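6. Checking the track before you export

Arbridge will tell you a recording is good. Treat that as an opinion. The green badge next to an episode means the Asach tracker ran to the end without stopping, and a tracker can run to the end while being quite wrong about where the gripper was. This section covers the checks to make between import and export. If you skip them you will still get a dataset, and your policy will learn from whatever is in it.

You need: a finished import (section 5), the calibration file for each gripper, and a screen large enough to see the video and the path plot side by side.

6.1 Match each recording to its gripper

1. Open the session and select Devices.
2. For every recording, compare the number in the Device column with the number on the gripper's label. In a wrist view the label often shows at the bottom of the picture, and the number may be upside down.
3. If they differ, change the number by hand and press Reload calibration. Changing the number alone does not reload anything, whatever the tooltip says.
4. Set Left or Right yourself. The Guess hand button works from the order of the files on the card.

Caution: Two grippers of the same model do not share a calibration. Arbridge will accept the wrong file and report no error. The path will look smooth and be the wrong size.

6.2 Mask what moves with the camera

The tracker wants to believe that everything it sees is fixed to the room. The gripper's own body and fingers are not, and on cloth work they fill a good part of the view. The default mask covers the body and stops short of the fingers.

1. Open Mask and step to a moment when the fingers are closed.
2. Extend the mask over the fingers, then step to a moment when they are fully open and extend it again.
3. Leave the background alone. People tend to paint out anything that looks messy, and the mess is usually where the useful corners are.
4. Turn on Mask other arm if a second gripper or the operator's legs come into view.
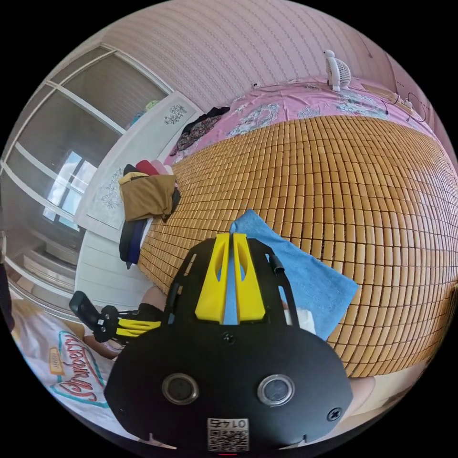
Figure 2. Wrist view with light blue cloth on a bamboo mat. Second gripper at lower left; operator's knees in view on both sides.

Note: Mask other arm is a detector with a confidence slider. It finds a gripper well enough when the whole thing is showing and does poorly when only the fingers poke in from the side. Bare skin is hit or miss. Check its output on at least one full episode before trusting it with a session.

6.3 Beware of repeating patterns

Bamboo mats, floor tile, striped wallpaper and woven baskets give the tracker hundreds of strong points that all look alike. The feature count goes up, the badge turns green, and the path may still jump sideways by a tile. We have seen release notes claim this is solved. It is better than it was in September.

1. In Tracker, set Match mode to Strict.
2. Set Minimum keyframe gap to 6.
3. Run the episode again. Strict mode is slow and there is no progress bar worth reading.
4. Open the path plot and look for short, straight steps in a place where the hand was moving in a curve. Click one. If the video shows no sudden motion there, the step is a false match.
5. Where false matches remain, mark the stretch and choose Anchor to background. This gives more weight to points outside the work surface, such as furniture, a window edge or a picture on the wall.

Caution: Do not use Smooth path to get rid of the steps. It rounds them off so that you can no longer find them, and the position error stays in.

6.4 Line up the two hands

Each gripper is tracked on its own. Joining the two paths is the job of the Rácz solver, and it needs to see the same fixed points from both sides at some time in the session.

1. Select both recordings and press Align.
2. Read the residual in the log window. Ignore the percentage shown in the pop-up; we have not found out what it is a percentage of.
3. Scrub to a moment when one gripper can see the other.

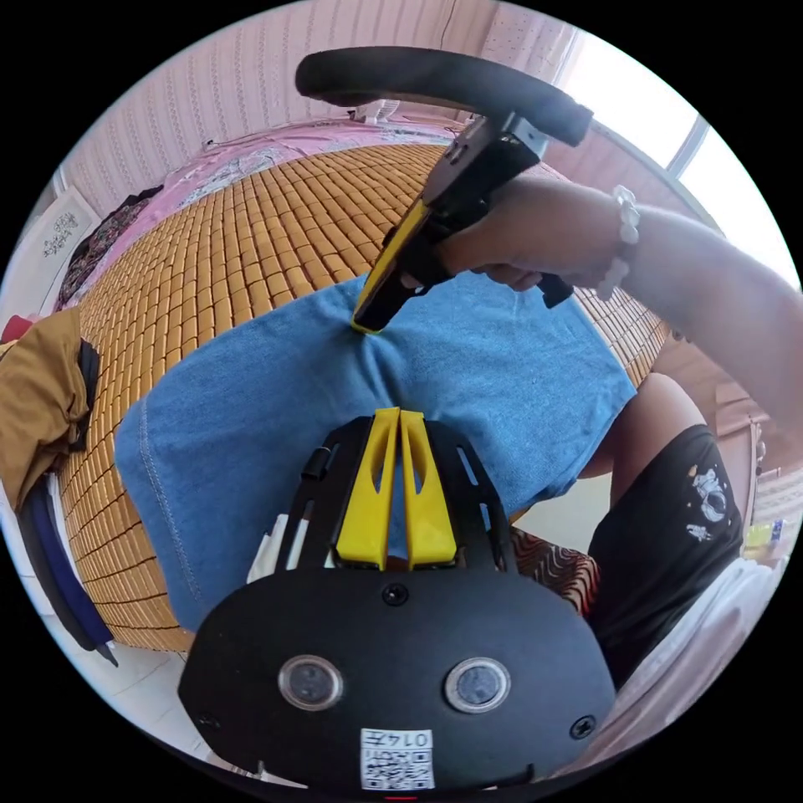 4. Turn on Show other hand. A wire outline of the second gripper is drawn over the video. It should sit on the real one, with the fingertip where the fingertip is.
5. If the outline lags behind when the hand moves but settles onto it when the hand stops, the clocks are off. Adjust Time offset in steps of 2 ms. If it is off when both hands are still, go back to 6.1 and check the calibration files again.

Error 205 means the solver found no shared view. It also appears when one file is empty, so look at file sizes before you blame the operator.

Note: Contact with cloth tells the solver nothing. Fabric gives way, and a tip pressed into a fold hides the point you would most like to see. Any contact label Arbridge writes for soft goods is worked out from finger width and a threshold. We leave them off.

6.5 Export

1. Set Discard below to 50 tracked points. The default is lower and lets through stretches where cloth covers most of the view.
2. Choose the Grirolent format if your training code expects relative poses. Otherwise choose Raw.
3. Clear the box marked Fill gaps. Filled gaps are straight lines between two guesses, and the file does not record where they were put in.
4. Export one episode, load it in your own viewer and play it against the video. Then export the rest.

Keep the raw recordings. The tracker changes between releases, and paths made with one version cannot be mixed safely with paths made by the next.

Section last changed Feb 12, 2019.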